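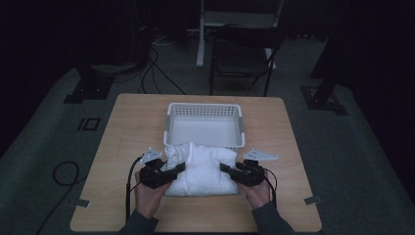 3.2 Collecting demonstrations by hand

Demonstrations for the folding task were recorded with the Monilent hand-held grippers, one in each hand, at the Skukholm site. The operator works at a small table and handles the cloth only through the gripper jaws, so that each recorded motion is one the robot arms can repeat. In all, 181 demonstrations were kept for training. Each was reviewed by one of the authors — Biwott or Belkadi — before being added to the set.

Figure 2 gives the view from a camera mounted on one gripper. Soft cloth hides much of the jaw once it is pinched, and the perforated basket behind it is often the clearest fixed reference. For this reason the policy receives the gripper views together with a head view.

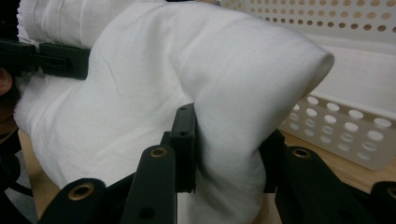
Figure 2. White cloth held in the gripper, with the basket behind.

3.3 Training

The policy was trained for 600 epochs, with 20 demonstrations held out for validation.

Contact: Mumuvska Group, Skukholm | Back to top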